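In Defense of the Bad Map
By Dezső Veres

My neighbor Bouchard gave me directions to his brother's cabin last May, and he gave them the way people used to, on the back of an envelope with a pen that had to be licked first. There was a line for the county road and a line for the creek. There was a square that meant either a church or a feed store, and next to it he had written the word NOT, underlined twice. I asked him what the NOT was for. He said, "That's where people turn."

I got there in 12 minutes less than my phone said I would. I have been unbearable on the subject ever since, and my family has suggested that I write it down and get it out of the house.

So here is my position. The hand-drawn map is the best kind of map for almost every trip a normal person takes, and we gave it up for a talking rectangle that wants me to make a legal U-turn.

I know what the rectangle can do. It can find a dentist in a city I've never been to. It knows about the wreck on the bridge before the people in the wreck have finished exchanging insurance cards. I use it, I'm grateful for it, and I've shouted at it in front of children. But it has one large fault, and the fault is that it tells me everything in the same tone of voice. The turn I can't miss and the turn I could miss without any harm get the same calm announcement, in the same number of feet. I have no idea how long 800 feet is. I don't believe you do either.

Bouchard's envelope had no feet in it at all. It had opinions. The county road was drawn long because it feels long. The three little streets in Malanen, which take no time and which you could drive with a bag on your head, were a single squiggle. And the place where people turn wrong, which on a real map would be smaller than a grain of salt, took up a quarter of the paper.

A mapmaker would tell you that this is a distortion. Of course it is. It's distorted in favor of me, the person who is about to get lost.

I bought a proper map of the county once, a big folding one, 60 miles from one side to the other. It shows every pond. I studied it at the kitchen table for a whole evening and came away knowing a great deal about ponds. When I took it on the road it opened across the windshield like an airbag, and it has never since gone back into the shape it was sold in. It lives in the trunk under the jumper cables. I think of it as insulation.

What I like about the drawn kind is that somebody had to decide what to leave out. You can't put in every pond with a licked pen. You have to sit there and think about the other person coming up the road in the dusk, what they'll see and what they'll take for something else. It's a small act of imagination on behalf of a stranger, or at least a brother's guest. My aunt used to draw the route to her house in Stinar with the neighbor's dog on it, because the dog was always at the corner and was a better marker than the sign. The dog died in, I want to say, the second year after she moved in. She went on drawing it. By then everybody knew where the dog was.

The objection I hear most is that people are bad at this. Ask someone for directions today and they'll tell you to just look it up, and if you press them they'll produce something that could be a route or could be a diagram of the lower intestine. Fine. People are bad at it the way they're bad at whistling or folding a fitted sheet, which is to say they haven't had to do it lately. My son, who is 19 and can take an engine apart, could not draw me the way from our house to his high school. He had ridden there for four years. He drew our driveway very well, and then he drew the school, and between them he drew a kind of cloud.

I don't tell that story to mock him (he has heard it and disputes the cloud). I tell it because I tried the same thing myself, on a route I was sure of, and I got a cloud too. Mine came just past the Pramow exit, where for years I've been told to keep left and have kept left. I couldn't have said what was on the right. I went and looked. It's a lake! There is a whole lake there, with a boat ramp, and I've been driving by it with a cup of coffee between my knees, keeping left.

Since then I've made myself draw one route a month before driving it. I don't claim any talent. I start with the longest road and put it down as a plain slanting line, because no road I've ever driven was straight up and down, whatever the sign says. Then the ones that meet it or run near it.
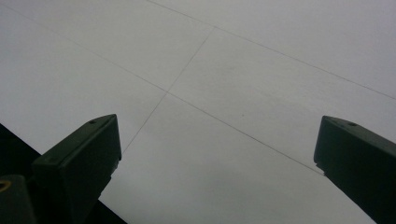
Three lines will get you most places, I've found, if they're the right three. After that it's all landmarks, and the rule with landmarks is that they have to be things a tired person would notice. A water tower is good. A "nice old house" is no good to anyone, since the person lost on that road has passed four of them and has begun to hate them all. Anything that used to be something else should be labeled as what it is now, however much this hurts. I've had to give up the old drive-in. It's a storage place, and has been since my son was in diapers, and the only people who can steer by it are the ones who don't need directions.

Then there is the NOT. I consider this Bouchard's great contribution. Every route has one spot where a sensible person does the wrong thing, and only someone who has done it, or has stood on a porch and watched headlights go by twice, can tell you where it is. The rectangle doesn't know, having never been embarrassed. It will simply wait until you've gone wrong and then start being patient with you.

I should admit to a failure. I drew a map for a friend coming to dinner, and I was proud of it, and I put the NOT on the wrong side of the road. She was forty minutes late. She had followed my map faithfully, with her phone off, because I'd made a little speech about it beforehand. The roast was past saving. She has kept the map and brings it out at parties, and I'll say in its favor that it has now been looked at by more people than anything else I've drawn.

But she also told me about the road she ended up on, which runs along behind the orchards and comes out above the town, and which none of us had ever been down. I've driven it 2 times since. I could draw it for you now, with the steep part much too big and the orchards hardly there at all, and I'd mark the gate where I thought the road ended and it didn't.

Bouchard, when I told him all this, said he didn't see what the fuss was. He had only used the envelope because his phone was in the truck.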